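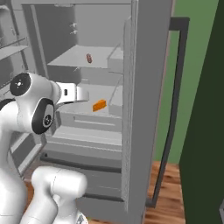 Preparing a Stocktake for a Small Retail Store

Retailers who supply goods under the Urkarcombe wholesale agreement are asked to carry out a full count of stock at least once in each trading year. The following guide sets out the procedure recommended to member stores. It applies to independent shops with a single trading floor and one storeroom. Stores operating from more than one address should complete the procedure separately for each address and combine the results only at the final stage.

Before you begin

Choose a count date when the store is closed or when trade is at its lowest. Most members count in January, after holiday returns have been processed. Deliveries should be suspended for the day before the count and for the day of the count itself. If a supplier cannot change its schedule, place the delivered goods in a marked area and leave them out of the count until the invoice has been entered.

You will need the following:
A current stock list, printed without quantities
Numbered count sheets
Adhesive labels in one colour
A plan of the store showing every shelf, bin and display
Access to your inventory program (Pavum or equivalent)

The stock list should be printed without quantities so that staff record what they find. A person who knows that the system expects 24 of an item is inclined to stop looking once 24 have been found.

Step 1: Divide the store into zones

Mark each zone on the plan and give it a number. A zone should be small enough for one team to finish without a break. Window displays, the service counter and the returns shelf are separate zones. These are the areas most often left out, and the returns shelf in particular tends to hold goods that have been refunded to the customer but never put back into the system.

A typical member store carries up to 2000 separate product lines. At that size, eight to twelve zones will usually be sufficient.

Step 2: Tidy the stock

Goods should be put in their proper places no later than the evening before. Open cartons must be checked and either emptied onto the shelf or resealed with the contents written on the outside. Damaged goods are to be removed and listed on a separate sheet, headed "Write-offs", with the reason noted beside each item.
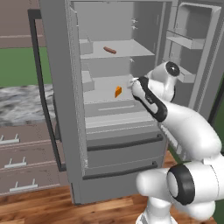

Goods held on consignment do not belong to the store and must not be included in the total. Label them clearly and record them on their own sheet so that the owner can be given an accurate statement. The same applies to items that customers have paid for and not yet collected.

Step 3: Assign the teams

Staff should work in teams of 2. One person counts aloud and the other writes. The roles may be exchanged between zones but should not be exchanged within a zone. Wherever possible, staff should not be assigned to the department they normally manage.

Each team signs for its count sheets when they are issued and again when they are returned. All numbered sheets must be accounted for at the end of the day, including any that were spoiled or left blank.

Step 4: Carry out the count

Begin at the top left of each fixture and work across, then down. When a shelf is finished, place a label on its right-hand edge. Write in ink. If an error is made, draw a single line through the figure, write the correct figure beside it and have both team members initial the change.

Record goods in the unit in which they are sold. A carton of twelve jars that are sold singly is entered as 12. Multipacks that are never split are entered as one.

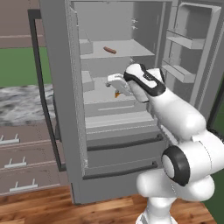 Refrigerator with both doors open and a sausage on the upper shelf.

Step 5: Check and recount

The supervisor selects several lines from each zone and counts them again without reference to the sheets. Where the two figures differ, the whole shelf is recounted by a different team. High-value goods should be counted twice in every case.

Step 6: Enter the results

Enter the sheets in numerical order. In Pavum, open the Stock menu, select New Count and enter the date on which the goods were counted, even if the entry is completed later. Members using the Plakier till system should export the file at close of business and import it before any figures are entered. Failure to do so will cause the final day's sales to appear as missing stock.

Print the variance report before accepting the count. Variances commonly arise from goods received but not invoiced, from items scanned under the wrong code and from transfers between stores. Investigate these first. Once the count has been accepted, the earlier quantities cannot be restored.

Step 7: Retain your records

Keep the signed count sheets, the write-off list and the variance report together. Members must send the completed summary, Form 481, to the member services office. Questions about the form may be directed to Dörte Hinrichs, and questions about Pavum to Valentin Baumgartner.

Page last reviewed: Monday, February 18, 2019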